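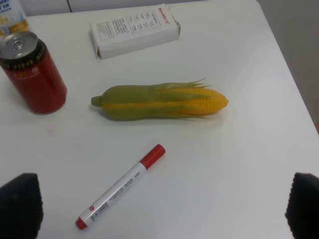
Corn, marker, soda-red can: tabletop, June

How to Write a Book Blurb for Your Mystery Novel

So you finished the book, and now somebody wants a blurb. I put mine off for most of May (I cleaned the oven twice) and then wrote a terrible one in an afternoon. It ran 422 words and gave away the killer's job. The version on the back of the paperback now is much shorter, and I got there with the steps below, so grab your manuscript and let's go!

Step 1. Write the long, bad version

Set a timer and explain the book as if a friend asked you over lunch. Use everyone's name, put in the subplots, let it sprawl. You're going to cut nearly all of it, but you need it on the page first.

Step 2. Stop at the first quarter

Find the scene in your book that comes a quarter of the way in. Everything in the blurb should happen before that scene. My novel is set in Clostham, a made-up harbor town, and the ferry Trekia doesn't go missing until chapter 12, so out went the ferry. That one hurt!
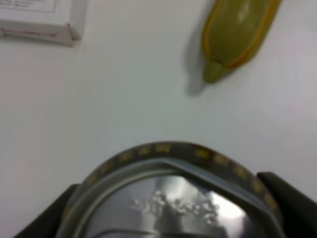

Suqin Qiu

Step 3. Keep three names at most

I had seven. Readers can hold on to a sleuth, a victim and maybe a place. Everybody else gets a role: "her landlord," "the retired judge." My Inspector Wubshet stayed, and his sister turned into "the only witness."

Step 4. Open with the problem

My first try started with the weather and the history of the harbor. The new one starts with "The night before the auction, someone returns a stolen painting." If your first sentence could sit on any other mystery on the shelf, try the second one. It's often better anyway.

Step 5. Put the praise in the right place

If you have a prize or a nice quote, one line goes at the top and the rest goes at the bottom. I was shortlisted for the Cliltow First Mystery Prize, and I wanted it in every paragraph. My friend Muchen Tang crossed out all but one mention. Spell the prize out in full, and put "shortlisted" if you were shortlisted.

Step 6. Read it out loud, then check the store page

Online stores often show only the first couple of lines before the "read more" link. Look at your page on a phone and see where the text stops. Mine stopped halfway through the inspector's name, so I moved him down a sentence.

Leave it alone overnight before you send it in. If you're still swapping the same two adjectives the next morning, pick one and go work on the next book.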